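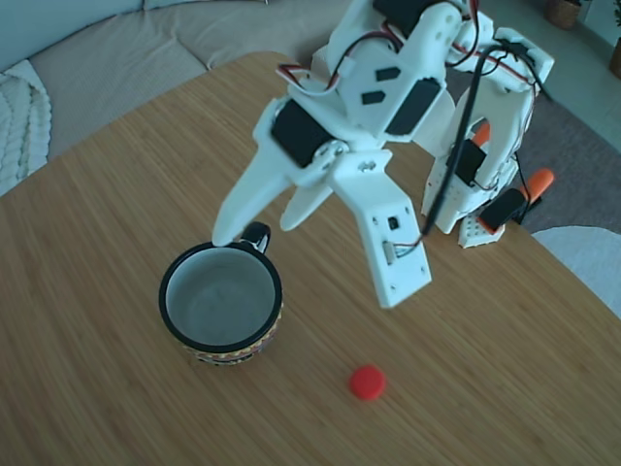
Section 5: Looking after your patterned mugs

Right, you've got your mug out on the table, so let's get it ready for its first cup of tea. I've been using mine every morning since March and it's still my favourite thing in the kitchen, even if it has to share a shelf with far too many others!

Before first use

1. Peel off any sticker on the base. If it leaves glue behind, rub it with a drop of cooking oil and leave it for 5 minutes.
2. Wash the mug by hand in warm, soapy water. Go gently over the zigzags and dots with a soft cloth - no scourers, please.
3. Rinse, then dry it with a tea towel, getting right inside the loop of the handle (water loves to hide there).

Note: the Kellari and the Karkmont look very alike on the shelf. Check the name on your box before you read the washing notes in section 6.

Tea stains

1. Put 2 teaspoons of bicarbonate of soda in the mug with a splash of water.
2. Work the paste round the white inside with your fingers, and up under the black rim.
3. Leave it while you do something else, then rinse well.

Caution: don't pour boiling water into a mug that's come straight out of a cold car or shed. I lost a Karkmont that way and I'm still cross about it.

Caution: if you spot a crack in the handle, stop using it for hot drinks. Mine holds pencils now.

Spare boxes and padding can be ordered from Grirkon - see the list at the back.

Grirkon & Son | Contact us | © Grirkon & Son | Back to top

We use cookies to remember your settings. Accept | Manage cookies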